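The Template

Jericho Mercado made website themes, and for eleven years he lived from it. His best one was called Sadau. It had a wide header, brown letters and a small footer where his name stood. People downloaded it for free, and up to 100 of them each month paid for the version with more colors.

In April the messages stopped. He checked the mail server, then the shop, then the forum. Everything was working. Only the people had gone to Makis, a builder where you needed no theme at all.
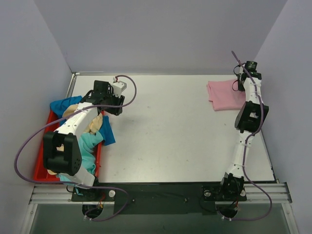
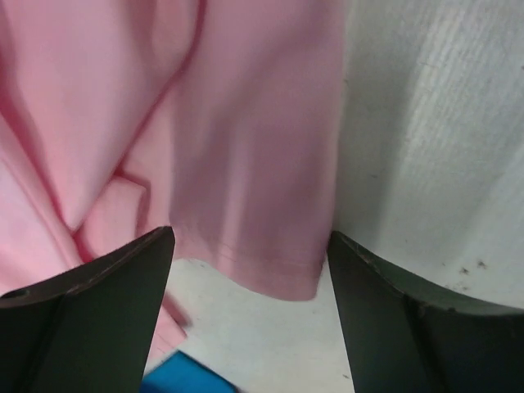

He kept the forum open. One evening a woman wrote from a town named Gromham. Her menu was broken on the telephone, she said, and she was sorry for her old version. Jericho looked at her site. It was a blog of her father's letters, one letter on each page, 149 pages, and she still used Sadau with the first footer.

He could have sent her the new file. He opened the old one instead, and he was ashamed of line 80, where he had written a comment to himself – "fix this before anybody sees". He fixed it. It took until two in the morning.

"It opens now," she answered. "What do I pay?"

He wrote that it cost nothing. Then he read the first letter, which was about a boat and the price of rice, and after that the second. At letter 8 he noticed that the margins were too narrow for such long sentences, so he opened the file again.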